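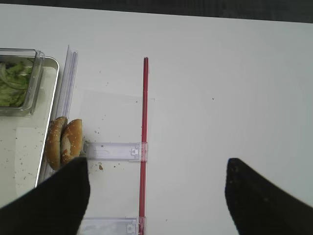 Temps de lecture : 2 minutes

Sachet à zip Stenis, fermeture rouge

Il y a des objets dont on ne tombe pas amoureux. Le sachet à zip en fait partie, et nous en vendons quand même. Le Stenis est un grand sachet transparent, tellement transparent que, posé à plat sur une table blanche, il se réduit presque à sa fermeture : un double trait rouge vif. Sans elle, vous chercheriez le sachet avec la paume de la main.

Nous le destinons à ceux qui préparent leur salade à l'avance. Vous avez de la laitue ciselée dans un plat en verre, quelques miettes sur un plateau en métal, et l'ambition de manger correctement jusqu'à jeudi prochain. Le Stenis s'occupe de la laitue. Pour l'ambition, voyez avec vous-même.

Mode d'emploi

Posez le sachet à plat et ouvrez la fermeture sur toute sa longueur. Retournez le bord vers l'extérieur, comme un revers de pantalon, puis versez la salade bien essorée. Glissez une feuille de papier absorbant, chassez l'air du plat de la main et pincez le trait rouge d'un bout à l'autre. Repassez une fois sur les coins, là où tout le monde bâcle.

Ce qu'il fait moins bien

Il ne tient pas debout tout seul. Il n'aime ni le four, ni le lave-vaisselle, ni les arêtes de parmesan. On peut le laver à la main et le faire sécher sur une cuillère en bois, spectacle que vos invités apprécieront diversement.

Caractéristiques

Modèle : Stenis, grand format
Référence : 966
Fermeture : zip rouge à double trait
Aspect : transparent, lisse
Conditionnement : boîte de 90 sachets
Congélateur : oui
Micro-ondes : non
Disponible depuis : avril
Expédition : sous 4 jours ouvrés

Dans la même gamme

Le Lie, petit format, pour les herbes et les demi-citrons oubliés. Le Jikmont, une boîte rigide avec couvercle, pour les gens qui empilent. Les trois sont distribués par Sidwood et peuvent se commander ensemble, avec un seul colis et un seul carton à plier ensuite.

Retour possible des boîtes non ouvertes. Les sachets ayant contenu de la vinaigrette restent chez vous.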